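Rarkcombe Library Service
5 November 2018
Changes to borrowing, charges and opening hours at Rarkcombe Library take effect at the start of next month. This thread sets out what is changing and what members need to do. (1/17)

Rarkcombe Library Service
The changes follow the public consultation held in April. We received 468 completed responses, on paper and online. We are grateful to everyone who took the time to reply. A full summary is available at the enquiry desk. (2/17)

Rarkcombe Library Service
Loan periods. Books for adults will be lent for four weeks in place of three. Children's books will also move to four weeks. DVDs and talking books remain at one week. Items already on loan keep the date printed on the receipt. (3/17)

Rarkcombe Library Service
Renewals. An item may be renewed up to 2 times, provided that no other member has reserved it. Renewals can be made in person, by telephone or through the online catalogue. Please have your card number to hand when you ring. (4/17)

Rarkcombe Library Service
Charges. There will be no overdue charges on any item borrowed on a child's card. Charges on adult cards are unchanged. Members who are charged in error should bring the receipt to the desk, where the amount can be removed from the account. (5/17)

Rarkcombe Library Service
Lost and damaged items will continue to be charged at the replacement cost. We cannot accept a second copy bought elsewhere in place of payment. This applies to all cards, including those held by schools and playgroups. (6/17) 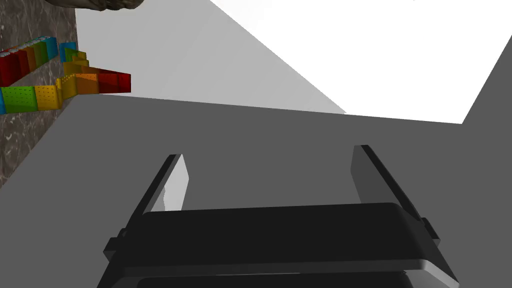
Rarkcombe Library Service
Reservations. Reserved items will be kept for ten days after the notice is sent. At present they are kept for seven. Notices go out by email or by post, depending on the choice made when you joined. To alter that choice, please ask at the desk. (7/17)

Rarkcombe Library Service
Many replies asked for longer evening opening. The Grerkavon Road entrance will remain open until 7pm on two evenings a week. The days will be confirmed once the staff rota has been agreed, and will be displayed in the porch. (8/17)

Rarkcombe Library Service
The children's library will close at 5.30pm on late evenings. Children's books may still be returned at the main desk after that time. (9/17)

Rarkcombe Library Service
Local history room. The Prikholm Collection has now been listed in full. It holds 1,787 items, chiefly letters, rent books, parish maps and printed notices. The list may be read in the room or searched through the online catalogue. (10/17)

Rarkcombe Library Service
Items from the Prikholm Collection cannot be borrowed. Readers wishing to see them should give two working days' notice and bring proof of address. Pencils only, please. Bags and coats are to be left in the lockers. (11/17)

Rarkcombe Library Service
Of the maps, 77 are too fragile to be handled and will be shown as copies. Readers with a particular need to consult an original may apply in writing, stating the reason. We aim to reply within ten working days. (12/17)

Rarkcombe Library Service
The Hämäläinen Room on the first floor is available for hire by local groups. The hourly rate is unchanged. Bookings for the spring are open, and groups with a regular booking must confirm it again by the end of this month. (13/17)

Rarkcombe Library Service
The lift to the first floor will be out of service for two mornings while it is inspected. Dates will be posted here and beside the lift. Members who cannot use the stairs may ask for books to be brought down to them. (14/17)

Rarkcombe Library Service
Membership cards. Existing cards remain valid and need not be exchanged. If you have moved house or changed your telephone number in the past year, please let us know so that notices reach you. (15/17)

Rarkcombe Library Service
The home delivery service continues as before. New requests may be made by the reader, or by a relative or carer with the reader's agreement. Large print and talking books are included. (16/17)

Rarkcombe Library Service
Correction to post 8: the later closing time applies to both entrances, and the return slot at the rear of the building remains open at all hours. Questions about any of these changes may be put to staff at the desk or sent by post to the Librarian. (17/17)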